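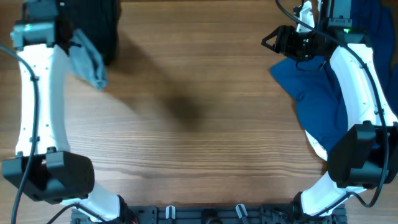
Posted 11 Nov 2018

I finally did the cloth drawer this weekend. It is the wide drawer under the kitchen counter, left of the stove, and for years it has been where every piece of fabric in the kitchen ends up. Dish towels, dust cloths, napkins, two aprons, the bag that held the old blender. It stopped closing all the way in April and I got used to pushing it with my hip.

The way I sort cloth is on the table. I have tried doing it on the bed and on the floor, and both times I ended up with piles that slid into each other. A wood table with nothing else on it works better. The table we have is a warm brown one with the grain running the long way, and a gray or black cloth shows up on it well enough that you can see a worn spot or a stain. White towels are harder to judge and I take those over to the window.

I emptied the whole drawer into a laundry basket first and then took things out one at a time. I know some people like to tip everything out and look at it. I don't, I just get tired.

There ended up being 4 groups.

Dish towels that are still good. These get folded in half the long way, then in thirds, and stood on edge in the drawer so I can see all of them. The Tanui ones have held up best. They were stiff for the first few months and I almost gave them away, but they dry glasses without leaving lint and the hems are still straight. I would buy them again. The Romora ones are softer and thinner and have gone out of square, so they never fold flat.

Cleaning cloths. I don't fold these anymore. I used to, and then I would grab one from the bottom and the rest came with it. Now they go in a shallow bin at the front of the drawer. A crumpled gray rag wipes a counter just as well as a folded one.

Things that don't belong in a kitchen. One knit hat, a pillowcase, a sock, and a piece of curtain lining I had been looking for since we moved. Knits in particular should be kept away from dish towels. They shed, and the fuzz sticks to everything in the dryer. The hat went to the hall closet.

Rags. Anything with a hole bigger than a quarter, or that still smells off after a hot wash. I cut the seams and hems off these because the thick edges scratch when you use them on a stove top. They live in a coffee can in the garage now. I use them for oil and paint and then throw them out.

The drawer itself needed cleaning. There were crumbs along the back, and a sticky patch that took hot water and a plastic scraper. I let it dry overnight with the drawer pulled out. The old shelf paper had curled up at the corners, so I replaced it with a roll of Gronside liner, the plain kind without adhesive. You cut it with regular scissors. I cut the first piece too short, of course, and used it in the spice drawer.

For dividers I bought a Naltix set with 3 spring-loaded bars. They stay put if the drawer is deep enough for the rubber ends to sit flat against the sides. Ours has a small lip near the top, so the bars have to go in low. That was fine for towels. If you keep tall things in a drawer, measure below the lip before you order.

I also oiled the table when I was done, as I had it clear for once. One coat of mineral oil, wiped with the grain, left for an hour, and then buffed with an old T-shirt. It was drier than I thought at the end near the heater and took a second coat there. I try to do this twice a year and usually manage once.

A few people asked after the last post how I wash kitchen cloths. Hot water, regular detergent, no fabric softener. Softener makes towels feel nice and then they push the water around on the plate. If they have already been washed with it, a cup of white vinegar in the wash helps, though it may take a couple of loads. Black cloths I wash separately in cold water, and they do fade anyway.

The drawer closes now. Next is the cabinet with the plastic containers, and I need to find out how many of the lids still fit something.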